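# The last umbrella menders of Torkow

My first umbrella in this country lasted 29 minutes. I bought it at the railway station, I walked out to the square, and the wind from the river turned it inside out before I reached the tram. The woman at the stop looked at me with pity. "You must go to Hattori," she said, and she wrote the street on my ticket.

I did not go that day, I am sorry to say. I bought two more cheap ones first.

Hattori is a narrow shop behind the fish market, with a green door and a bell that is too loud. Noboru Kuroda has repaired umbrellas there for most of his working life. He learned from his uncle, and he still uses the uncle's pliers, which have been given new handles so many times that only the jaws are old. In the window he keeps a sign with the prices. A new rib costs nine crowns. A new tip costs two, and he often forgets to ask for it.

"People think the cloth is the umbrella," he told me. "But the cloth is easy. The ribs are where it lives or dies."

He opened a broken one on the counter and let me feel the joint where each rib meets its stretcher. It is a small rivet, nothing more. When it becomes loose, the rib moves a little, then it moves more, and one windy morning it is finished. Most umbrellas that are thrown away in Torkow could be saved with one rivet and some patience. 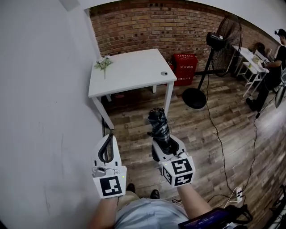

The mender's first advice is always about how we close our umbrellas. We shake them too hard, we twist the cloth in a hurry, and we push them wet into a bag. Kuroda wants the umbrella to dry half open, and only after that should each fold be laid over the next in the same direction. A dark plaid one wrapped tightly around its shaft, the black handle at one end and the black tip at the other, looks very correct, and he has nothing against it, provided that it was dry when it was wrapped. If it was not, the rust begins inside, where no one looks until the next rain.

His only colleague in the city is Toshio Iwasaki, who works from the ground floor of his house in the Prarkard district. The two men are not friends exactly, but they send each other customers. Iwasaki prefers wooden shafts and old parasols – he finds modern folding models "nervous" – and so the folding ones go to Kuroda. When I visited in March, Iwasaki was sewing a canopy for the Vivia theatre, and he made me wait until he had finished the seam. I was glad to wait. The room smelled of wax and coffee, and the rain was coming down on the courtyard.

He showed me the notebook where he writes every repair. The oldest page is from his first winter, and the writing is much neater than now. One umbrella appears again and again. It belongs to a schoolteacher who has paid him over the years more than 100 crowns for it, although a new one would be cheaper.

I asked him whether he had ever advised her to replace it. He seemed not to understand the question, so I asked it again, more slowly, and he went to put the kettle on.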